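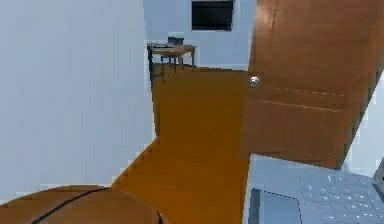
Inside the simulator: open door on the right, table and chair at the far end, ball up close.

A day at the Lurneck shared workshop
By Damir Hoxha
30 March 2023

I had wanted to see the Lurneck workshop since December, when a reader wrote to me about the home robot being built there. It took me 2 trains and a long walk past the old Dalard warehouse to get there, and I would do it again tomorrow!

The robot itself is a low wheeled base with a mast on top, and the day I came it was in pieces all over the main bench. The left motor mount had cracked, so the new one was being printed in the next room (almost 6 hours for one bracket, which tells you how thick they made it this time). That left the software side, and I was happy to sit down there, as it was the part I knew least about.

Before the robot is let loose in a real hallway, it gets driven through a rendered house on the computer. The rooms are plain, with flat blue-gray walls and a very orange wood floor, but all the things that cause trouble at home are in there. Doors that stand open at an angle. Chair legs, which are thin and dark and easy to miss. A ball that looks a lot like a basketball. I got to drive for a while with a game pad and I was terrible at it — I hit the door, backed up, and hit it again.

What I liked best was how quickly people go from screen to bench and back. Somebody changes the turning speed, runs the same hallway over, frowns, and walks off to measure the real wheels with calipers. The parts bill so far is 1610 dollars, paid partly through a small Fundport page and partly out of pockets. The battery pack was the big one. The wheels came off a Kjærgaard garden cart and they are lovely, soft rubber and very quiet.

There is room for 60 members and they were close to full when I asked. Visitors can come in on open days, and you should bring lunch, as the only shop nearby closes early. Wear shoes you don't mind getting glue on. The bracket was still printing when I left for my train.

Comments

tallpine: Did they say what they use for the wheel encoders? Mine drift badly on carpet.

Damir Hoxha: I didn't ask, sorry! I'll write to them.

mo_k: Chair legs are the worst. Mine got stuck under the kitchen table all winter.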